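Teaching by hand, one go at a time: a chat with a robot teleoperator

I'd pictured a big joystick. Maybe a helmet with wires coming out of it. What I found when I went to see the people at Plareo was a desk, a mug of tea and someone waving two handheld controllers at a screen, looking for all the world as if they were folding a very small sheet.

My host (who asked to be "just the operator", so that's what I'll call them) has been doing this since March. The job is to drive a simulated two-armed robot through household chores, over and over, so that a learning program called Kirier can copy what they did. "People think I programme it," they told me. "I can't programme a kettle. I show it. My left hand is its left hand, my right hand is its right hand, and off we go."

We started with the view from the robot's head, because that's all the operator gets to work with.

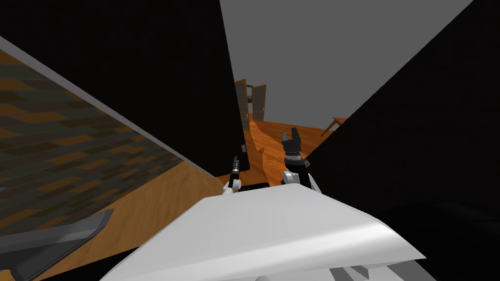
The operator's view in the simulator, both grippers up.

I said it made me feel a bit seasick, and got a laugh. "First week, I had to stop every 11 minutes. Now I tilt my own head and don't even notice. My neck notices! But you learn to trust the floorboards. If I know which way the boards run, I know which way the room runs."

The doors at the far end help too, apparently. I asked whether it wouldn't be easier to have a nice level picture from the corner of the room, and the operator was quite firm about that. The robot won't have one when it's working on its own, so the person teaching it shouldn't lean on one either. "If I use something it can't see, I'm cheating, and it learns nonsense. We had a batch like that on a project called Bikano. Lovely smooth demonstrations, and the robot couldn't repeat a single one."

So what makes a good demonstration? Slowness, I assumed. Wrong again. "Slow is awful. If I dither, it learns to dither. You want to move the way you'd pass someone a plate." Each task gets 31 tries from each operator, and the tries are meant to differ a little, with the arms starting higher, or lower, or further apart. On a good Thursday they'll get through 153 recordings before going home, and then (their words) "eat crisps and not touch anything".

We moved on to the grippers. I'd been treating them like hands, and I was told off for it, very kindly. There's no feeling coming back through the controllers, so all the judging is done by eye. "I watch the gap between the fingers. Then I watch the shadow, if there is one. A shadow on the floor tells me more than any number on the screen."

I asked to see what they meant, and we had a good long look at the right arm.
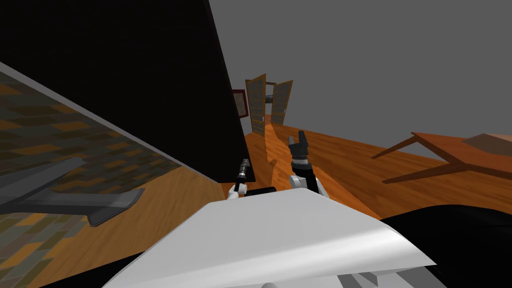

Taking the controllers myself

Of course I had to have a go. Ezzat, the training programme they use for newcomers, starts you off with nothing to pick up at all. You just raise both arms, hold them, and lower them again. It sounds easy — it took me about 3 minutes to stop crossing my wrists.

"Stop thinking about the robot," the operator said from behind me. "Think about where your thumbs are."

That did help, a bit. My left arm kept drifting off while I was busy with the right one, and I kept forgetting I could move the head as well. When I asked if my attempts would be kept, there was a polite pause. "We'll put them in the folder for bad examples. It's a useful folder!"

Before I left I asked whether it was strange, having a machine learn your habits. They'd spotted one already: a small wrist turn before each grasp, which they do at home with the biscuit tin and which Kirier now does as well. They've tried to train it out of the robot. They haven't managed to train it out of themselves, so for now it stays in.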